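4 min read

I spent an afternoon in September at the Wemell lab's open house, which ran from lunch until a little after five in a converted furniture showroom behind the bus station. I went for one talk and one room. The talk was on a data method they call Wodent. The room was where people were working with the grippers.

Sosina Tilahun gave the talk. Her group wants robot arms that can handle small, soft and tangled things: cords, chains, key rings, bracelets. The usual way to teach an arm is to drive it by remote control and record what it does. She said that works for blocks and cups but goes badly with string, where the operator can't feel what the fingers are doing and ends up making slow, nervous movements. The policy then learns to be slow and nervous too.

With Wodent a person holds the gripper directly, one in each hand, with a camera on each. The fingers are the same shape and the pads are the same material as on the arms. The recordings go through a filter that drops any take where a hand moved faster than the arm could follow. What remains is used for training with no robot present at all.

The part I had come to hear was the comparison. They collected 1,068 takes of two-handed jewelry handling, and the filter kept 1,032. I asked if that meant the filter was too generous. Tilahun said it had been much harsher in the first version, and that most of the change came from asking people to pause briefly after each grasp. She didn't think the threshold itself mattered much.

The takes were recorded in homes as well as in the lab, on whatever surface was there. The group cares about this more than I expected. An earlier model, trained only on a gray table, lost the cord as soon as it was laid on printed cloth. So now they go looking for busy backgrounds – bedspreads, rugs, tablecloths – and for small bright objects that are easy to confuse with them.

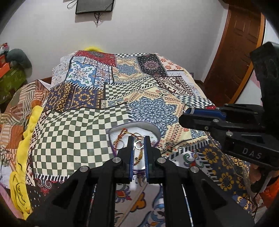 Testing is done on a pair of arms from a maker called Jirkov. Each model gets 50 trials on objects it has not seen. The slides had success rates by object type, but we were asked not to pass them on until the paper is out. I can say that stiff rings did best and thin chain did worst, and that the home recordings helped more than adding extra lab ones.

After the talk we were let into the work room, 2 visitors at a time. I got to hold a pair of the grippers. They are heavier at the front than I would like, and my wrists noticed after a few minutes. Closing them on a loop of cord was easy. Passing the loop from one hand to the other took me several tries, and I kept wanting to put one gripper down and use my fingers. The woman running the station said everyone does that on the first day.

The weak point, as far as I could tell, is force. The grippers record how far the fingers are open but not how hard they squeeze. A person adjusts to a slipping bead without thinking about it, and none of that reaches the data. A separate project, Lương, is adding a pressure layer under the pads. There was a pad on a bench with wires coming out of it and no demonstration.

Parking is bad. Take the bus if you go next year. The talk started ten minutes late and the question period was cut short to make up for it.

Comments (3)

marlow_t
Did they say whether people with small hands had trouble? I tried a similar rig and couldn't close it all the way.

Reply from the author
I didn't ask. The ones I held had an adjustable strap but the trigger didn't move.

benchnotes
Would like to see the pause instruction tested on its own. It could be doing more of the work than the filter.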